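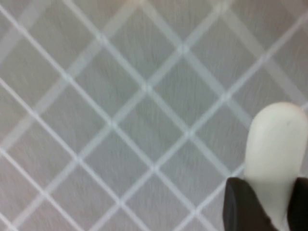
Huiling Kong wrote back on the first draft of this talk that the section on curing was too short, that most losses she sees at Hindness are decided in the days between lifting and boxing, and that the packing medium gets blamed for them by default. Draft revised accordingly. Curing now comes before media and gets the larger share of the time.

Title slide. Overwintering dahlia tubers: lifting, curing, dividing, storage.

Assumes an audience that already grows dahlias and loses some of them every winter. No history of the genus. No flower forms. If asked about forms, refer to the handout table.

Slide 2. Scope

Clumps lifted at Hindness after the first killing frost, stored in an unheated room with a backup heater, checked monthly, brought out in spring. 488 clumps in total across 12 cultivars. 276 stored whole, the remainder divided in fall. Losses by spring: 103, counting anything with no viable eye or with rot into the crown.

State the definition of a loss before giving the number. A clump with two shrivelled tubers and one sound one with an eye is counted as alive. Some growers would count it differently, and their percentages can't be compared with these.

Also state that the trial was not randomized. Clumps were divided or left whole according to how much time was available on the day. The later lifts are mostly whole clumps. Later lifts also came out of wetter ground. These two things can't be separated with the records as kept.

Slide 3. Anatomy, briefly

Tuber, neck, crown, eye. The eye is on the crown, at the base of the old stem. The tuber body carries no eyes and will not produce a shoot without a piece of crown attached. A tuber with a broken neck is compost, even if it looks perfect.

Pause here. This is where people with a potato background get lost. The dahlia is a tuberous root and the potato is a stem tuber, so the rules for cutting don't carry over.

Slide 4. Lifting

Cut the stalk to a hand's width above the soil. Leave the clump in the ground for one to two weeks if the ground is not going to freeze. The eyes become easier to see and the skins firm up slightly. If hard frost is forecast, lift immediately and skip the wait.

Fork in from well outside the drip line, on at least two sides, before lifting. Necks break when the clump is pulled up by the stalk. Long-necked cultivars are the worst. 'Stustia' is the example to name: large, heavy tubers on thin necks, and a good part of its losses happened before it reached the barrow.

Label at lifting. Write on the tuber itself with an indelible pencil, as well as on a tag. Tags come off. In the first season a tray of 'Matoušek' and a tray of 'Sturberg' were mixed after washing and had to be grown on to be told apart.

Turn clumps upside down for an hour if the stalks are hollow and holding water.

Slide 5. Washing

Wash or don't wash. Both are defensible. On sandy soil the residue brushes off and washing adds moisture for no gain. On clay, unwashed clumps keep wet soil packed against the crown, where rot begins, and the eyes can't be seen for dividing. Hindness is on clay. All clumps were washed.

Low pressure only. A hose nozzle on jet takes the skin off, and the stripped patch will dry out or go mouldy.

Trim the hair roots and the thin tail of each tuber. Discard the mother tuber where it can be identified: darker, rougher, usually larger. It tends to rot first and takes its neighbours along.

Slide 6. Curing (expanded after H.K.'s comments)

Purpose: dry the surface, let cut and scraped areas seal, without drawing water out of the tuber body.

Conditions: shade, moving air, above freezing, under 15 degrees. Set clumps on slatted racks or mesh trays, stalk down, not touching.

Duration depends on humidity. One to three days for divided tubers, up to a week for whole clumps with thick stalks. End point is judged by hand. The skin is dry to the touch, the cut faces feel like dry cork, and the tuber is still hard when squeezed. If the neck has started to wrinkle, curing has gone too long.

Common faults, in the order they come up at question time:
Curing in direct sun. Skins split.
Curing beside a furnace or on top of a freezer. Necks shrivel in two days.
Curing on newspaper on a solid surface. The underside stays wet.
Curing in the garage on a night that goes below zero. The outer tubers turn to glass and then to mush.

Huiling Kong's view is that a room which can't be held in this range for a full week shouldn't be loaded with whole clumps at all, and that the grower should divide on the day of lifting and cure small pieces. I agree for small collections. For anything the size of the Hindness lift the labour isn't available.

Slide 7. Dividing, fall or spring 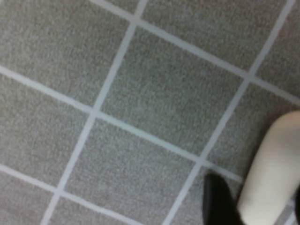

Fig. 2. Carpet-tile floor, pale seam lines between tiles.

Fall: crown is soft and cuts easily, eyes are hard to see, more cut surface goes into storage. Takes less space.

Spring: eyes are swelling and obvious, crown is woody and needs loppers or a saw, whole clumps fill the storage room all winter.

Method is the same either way. Halve the clump through the stalk first. Then work inward from the outside, taking each tuber with a wedge of crown and at least one eye. Leave two tubers together where the eyes can't be assigned with confidence. Beginners should leave more of them together than they want to.

Disinfect the blade between clumps. One part household bleach to nine parts water, blade submerged, two blades in rotation so that one is always soaking. This matters chiefly for crown gall. Leafy gall is also passed along on tools. Any clump showing a cauliflower-like mass of tiny shoots at the crown goes in the garbage, not the compost, and the bench is wiped down before the next one.

Bleach does nothing useful against virus carried in sap at this dilution and contact time, as far as I can establish. Cull virused plants in July, when the leaf symptoms show and the stock can be flagged with tape. By lifting time the evidence is gone.

Sulphur dust on cut faces: used on the divided tubers in the first season, dropped after. No difference was visible in the records. Dust mask required if used. Take no strong position on this if challenged.

Slide 8. Storage conditions

Target 4 to 8 degrees. Below 2, risk of chilling injury. Above 10, tubers lose water and wake early.

Relative humidity 75 to 85 per cent at the tuber. The reading on the wall is not the reading in the box. Put a cheap sensor inside one box per shelf.

Media:
Vermiculite, medium grade. Best buffering, expensive, reusable if sieved.
Coarse wood shavings. Cheap, light, dries out in a heated basement. No cedar.
Peat. Holds too much water if used straight from the bale. Spread it and let it dry for a day or two.
Plastic wrap, individual tubers. Works well for clean, fully cured divisions. One wet tuber spoils the roll.
Nothing, open crate. Works only in a true root cellar.

Do not use sealed totes. Lid ajar, or drill the sides.

Slide 9. Monthly check

Take the box to a lit bench. Tip out, handle every tuber, repack. Looking at the top layer tells you about the top layer.

Soft and wet: cut back to clean white tissue if the crown is sound, recure for a day, repack separately. Discard if brown tissue reaches the neck.
Wrinkled but flexible: mist the medium, not the tuber. Check again in two weeks.
Surface mould, firm underneath: wipe off, increase air, leave the lid wider.
Light and hollow: discard.

The January check was skipped one winter for the lower shelves. Most of the rot recorded the following month came from those shelves. It spread outward from one or two tubers per box in the boxes where the pattern could still be made out.

Slide 10. By cultivar

Show the table. Do not read it out.

'Sturberg' stores well under every treatment and says little about any of them. Small, dense tubers, short necks. Recommend it to people who have given up.

'Matoušek' shrivels. Keep it in vermiculite or wrap, never in shavings. Leave whole if there is room.

'Stustia' as discussed at slide 4. Tie the stalk to a stake until the moment of forking, cut the outermost tubers off on the spot if they are already hanging.

The remaining cultivars fall between these and are on the handout.

Slide 11. Waking up

Bring boxes into the light at 15 to 18 degrees, four to six weeks before the last frost date. Tubers without a visible eye after three weeks can be set on damp mix and given another three. Late eyes are common on 'Matoušek' and it should not be thrown out early.

Pot up with the crown at the surface. Water once, then not again until there is green growth. A rootless tuber in cold wet mix rots.

Slide 12. Questions

Likely ones: leaving tubers in the ground under mulch (zone 8 and warmer with sharp drainage, otherwise a gamble); storing in the pot (fine, keep it dry, tip the pot on its side); refrigerators (too dry, and ripening fruit gives off ethylene).

If time is short drop slides 5 and 11. Handouts are at the back, one per household. Clumps and knife for the dividing demonstration are in the blue crate, bleach solution to be mixed on the day.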